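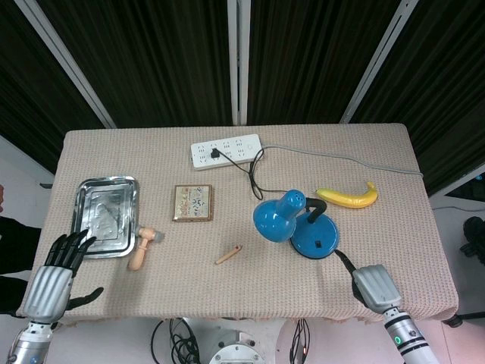
Tidying a Table Is Still Hard

Home Robotics Opinion Archive

By Margaux Perrin
Last updated: February 2026

Clearing a table is a poor demo and a good test. A lamp on its side, a toy hammer, a banana, a shallow metal tray: a child sorts these without a plan. Two robotic hands need one for each object, and the plans interfere with each other.

The lamp is the worst case. To stand it up, a machine must grip a glossy curved surface, rotate the lamp about its base and keep the cable out from under its own fingers. Rigid objects are mostly a solved problem in the lab. Cords are not. Their shape changes with every contact, and few planners model that well.

Romain Tessier of Merden argues that more training data will close the gap. His team logged 200 attempts at a lamp-righting task last June, and 111 succeeded. I read that figure less kindly than he does. A household helper that fails on nearly half its lamps has to be watched, and watching it takes longer than picking up the lamp.

Shop floors are more forgiving, as parts arrive in known positions and cables are clipped down. I would buy a machine for that work now. For the kitchen table I would wait.

We use cookies to measure traffic. Accept Manage settings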